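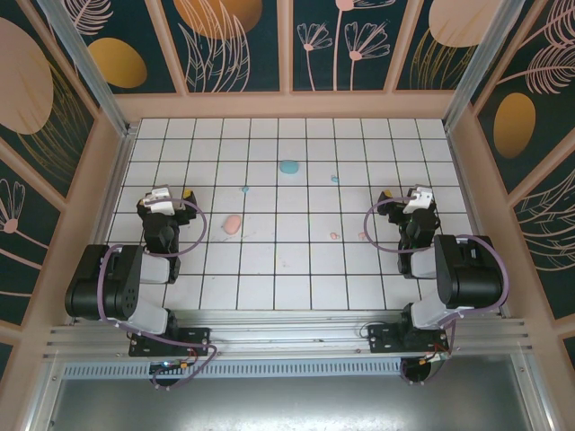

Grout, then sourdough, then the swap table

I'm writing this with a cup of tea going cold next to me and flour on my sleeves, so forgive me if I wander a bit.

A few of you wrote in after the last newsletter asking how my starter was getting on. She's fine! She had a rough patch at the end of winter when our kitchen got so chilly that she just sat in her jar and sulked for a week, and I was very close to giving up and buying my bread like a normal person. What brought her back was switching to rye for a couple of feeds and moving the jar on top of the fridge. I feed her at 8 every morning now, before coffee, and she's doubling by lunch.

The other thing eating up my evenings has been the grout in our back hallway. I did the first half with a toothbrush and baking soda paste, which took forever and wrecked my knees, and the second half with a long-handled grout brush that Tanko Aliyu lent me from two doors down (thank you, Tanko, I will bring it back, I promise). Same paste, left on a bit longer, and I got through it in one evening while listening to the radio. If you're going to try it, sweep really well first. I didn't, and spent ages chasing gray mush around.

Now, bread again. The loaf I keep coming back to is the plain one from the Geerts bakery handout, the one they gave out at the Prilstead open day. It's 1000 grams of flour, which makes 2 good-sized loaves, and I freeze one of them sliced. I've been cutting the water back a little from what the sheet says - my dough was turning into a puddle every time I tried to shape it. My oven also runs hot on the left side, so I turn the loaves halfway through.

Which brings me to the swap table. We're doing it again on 20th April at the hall in Bremengate, same setup as before. Bring seedlings, jam, starter in a jar with a lid that shuts (please!), books, whatever you've got too much of. I'll have tomato plants, far too many of them, and a few jars of starter to give away with a feeding note taped on. Last spring 51 people came and the rhubarb was gone before I'd even taken my coat off.

Parking is tight on the street side, so use the lot behind the Zokora cafe if you're driving. And if anyone has a spare folding table, write back and let me know. I'm still one short.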